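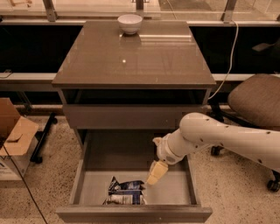 Breltow Greifer-Schutzset für Arbeiten an Schubladen

Ich hab das Set jetzt selbst im Einsatz und geb euch gleich meine Regeln dazu mit – die stehen nämlich in keinem Handbuch so beisammen! Im Set sind 3 Kantenprofile, ein Satz Bodenmarken und die laminierte Prüfkarte von Korkor Quartey (unbedingt aufhängen).

Vor jedem Lauf: Schublade ganz ausziehen, Kabel aus dem Fahrweg, Rollen am Bürostuhl feststellen oder den Stuhl gleich wegschieben. Beim Eintauchen über der Kante fahre ich bis zu 83 mm/s, schneller wird's mir zu nervös. Und knittrige Folienpackungen bitte von der Seite anfahren, mit wenig Greifkraft!

Artikelnummer 382, Versand aus unserem Lager Dillel. Fragen gern an Kofi Aidoo.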